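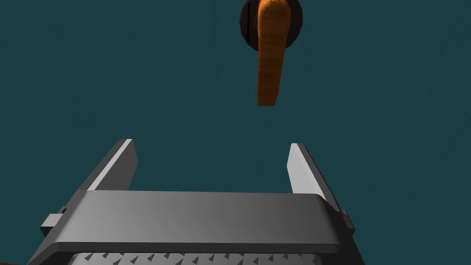
**Sotau Road Corridor Safety Program**
Progress report, second grant period

This report covers work done from February through May under the corridor safety grant. It follows the order of the work plan. Spending is in the separate budget sheet and is not repeated except where a line has moved.

## Summary

The crash record review is finished. Two of the three intersection upgrades are complete and the last one, at Ocampo Avenue, is behind schedule. Responder training started in March. We are asking for one change to the work plan, explained at the end.

## Crash record review

We pulled 591 reports for the stretch of Sotau Road between the Lenano town line and the Istar bridge. After removing duplicates and parking lot incidents, 109 were left that involved an injury or a tow. Those are the ones we coded by location, time of day, light, road surface and type of collision.

Rear-end crashes on the approach to Ocampo Avenue are the largest group. Left-turn crashes at Mill Street come next. We had expected the Istar bridge to rank higher than it did. Most of the bridge reports turned out to be single vehicles striking the guardrail at low speed, and few had injuries.

The location field was the slow part. Older reports give a distance from the nearest cross street, and the direction is often missing. Where the diagram on the report settled it, we used the diagram. Where it didn't, the report was coded to the segment and left off the intersection counts.
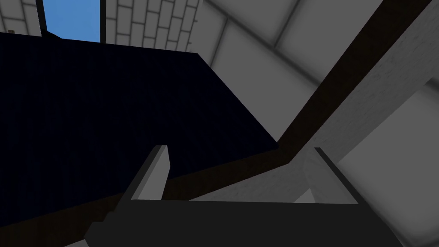 Late afternoon stands out in the coded set, mainly between 3:30 and 5:30 p.m. The school buses and the plant shift change both fall in that window. We have asked the school district for its current bus routes so the stops can be added to the map. The district has agreed but has not sent the file yet.

## Intersection upgrades

**Mill Street.** Complete. The left-turn arrow went into service in April and the stop lines were repainted the same week. The county will recount turning traffic in the fall, after school is back in session.

**Depot Road.** Complete. Brush was cleared on the northeast corner and the stop sign was moved closer to the pavement. A second sign was added on the left side. This job came in under its line, and the difference is shown in the budget sheet.

**Ocampo Avenue.** Delayed. The advance warning flashers need a power connection that was not on the original drawings. The utility has approved the new drawing but has not given us a work date. The pole bases are poured and the flashers are in storage at the county yard. If the connection is made by the end of July, the site can be running in August.

## Responder training

The grant pays for traffic incident management classes for the fire companies and the rescue squad that cover the corridor. Three sessions were held, two in Lenano and one in Istar, and 16 people completed the full course. Attendance was lower than planned at the second Lenano session, which fell on the same evening as a brush fire call.

The crews asked for more time on blocking positions and on placing cones past the crest of a hill - the Istar side has two spots where drivers have very little warning. The next session will use those two locations for the practical part.

Reflective vests and collapsible cones were delivered in March and handed out to all the companies. One order of cones came in the wrong height and was exchanged at no cost.

## Problems and open items

- Utility work date for Ocampo Avenue
- Bus route file from the school district
- Two portable message boards, ordered in February, not delivered. The supplier now says late June.
- The speed feedback sign southbound near the bridge has been losing its charge overnight. The battery is being replaced under warranty.

## Requested change

We would like to move the unspent Depot Road money to the training line. It would cover one more session in Istar and the overtime for a deputy to help with the practical part. The total award does not change. We need an answer before the end of June to book the hall.

## Next period

Finish Ocampo Avenue, put the message boards in service, hold the added session if approved, and send the crash map to both towns for comment.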